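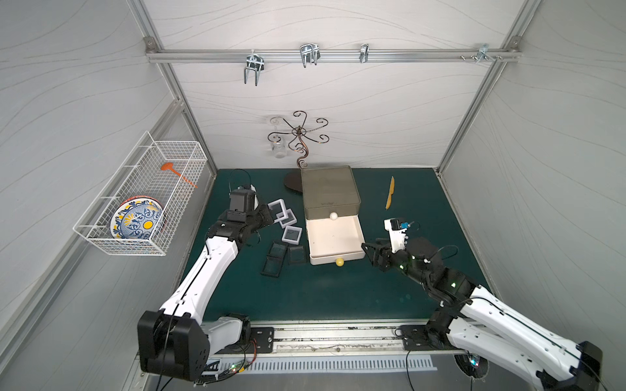
Glaze tests, Aug 7, 2025

Fired the second lot of Zadley white over the Urumen stoneware. Top temperature held for 18 minutes this time, cooling left to the kiln's own programme. The April batch crawled badly at the rims and I wanted to know if that was the glaze or the bisque.

Results so far: rims are clean on the tiles dipped once. The double-dipped ones still pull back from the edge, less than before. Colour is a bit greyer than the Olivares recipe card suggests.

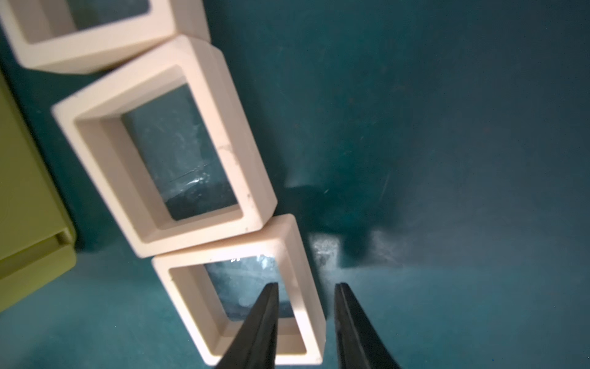
Pinholes are a separate matter. They turn up on the thick tiles and hardly at all on the thin ones, so I suspect the clay is still gassing when the surface seals. Tetsuya Ueda thinks a slower bisque would sort it and has offered to run one on the small kiln.

Mixed a fresh 2000 g dry batch after lunch. Sieved it twice. Added 4 g of bentonite as it was settling hard in the bucket overnight – label updated, old label thrown away.
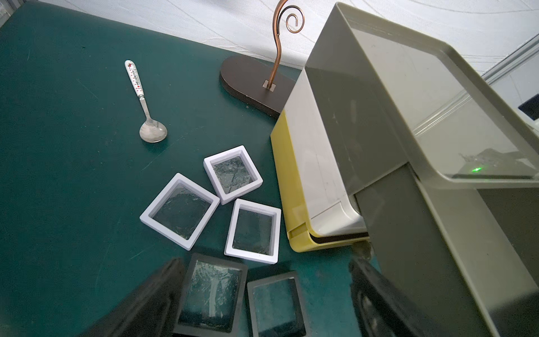

Kept back almost 200 g of the old mix for comparison. It is in the lidded tub with K on the side (K for Kunine, the feldspar we used up).

To do: weigh tiles before and after soaking. Order cones. Ask Tetsuya which shelf he wants for the slow bisque, and write the ramp down before anyone changes the controller again.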